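6. Setting up the garment station

This section covers the standing platform, the rail and the first hanger run. Finish the joint calibration in section 5 before you start. Allow one evening for the platform and another for the hanger positions.

6.1 Platform

1. Build two open-backed boxes from untreated pine. The Utley drawing gives the cut list. Pre-drill every hole, as pine this thin splits near the ends.
2. Set the boxes side by side on a level floor. Each should be 262 mm high. Plane or shim until the tops are flush.
3. Push down on each corner. If a box rocks, fix it now.
4. Stand the robot on the boxes with the lifting strap still attached. Both feet must be flat on the planks.
5. Route the power cable off to one side, away from the feet, and leave enough slack for a full turn at the waist.

CAUTION: Do not release the lifting strap until the Skerach controller reports a stable stance. Keep one hand near the emergency stop for the whole of the first run.

6.2 Rail and hangers

6. Place the rail within reach of the working arm. A rail on thin legs will shift when it is bumped, so weigh down the base or tie it to something solid.
7. Use plain wire hangers to begin with. Padded and moulded ones need a wider grip setting (see 6.4).
8. Load the Halvorsen grip profile and set the closing force to 17. Values above 24 will bend the wire.

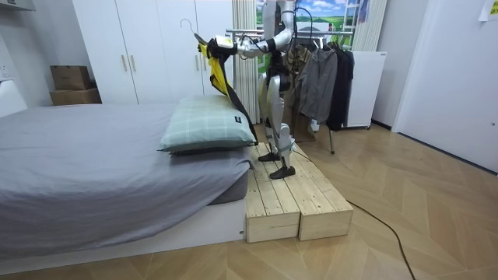 9. Teach the grip point at the neck of the hanger, just under the hook. If the fingers close any higher, they foul the rail when the hook goes over. If they close on the shoulder of the hanger, the garment swings and the hook turns away from the rail.
10. Run the lift at quarter speed with a bare hanger, then with a light shirt, then with a jacket. Save the position after each one.

NOTE: Long garments can catch on bedding or furniture. Raise the lift height before trying anything longer than 679 mm – the default path was written for shirts.

NOTE: Slippery linings tend to slide off one side of the hanger. Do up the top button or zip before you start, and check both shoulders are seated.

6.3 Shutting down

11. Take the garment out of the gripper by hand, return the arm to its rest colour on the status screen (grey), and reattach the strap before cutting the power.

Last updated: 2024-05-14

© Tindari build notes | Contact | Back to top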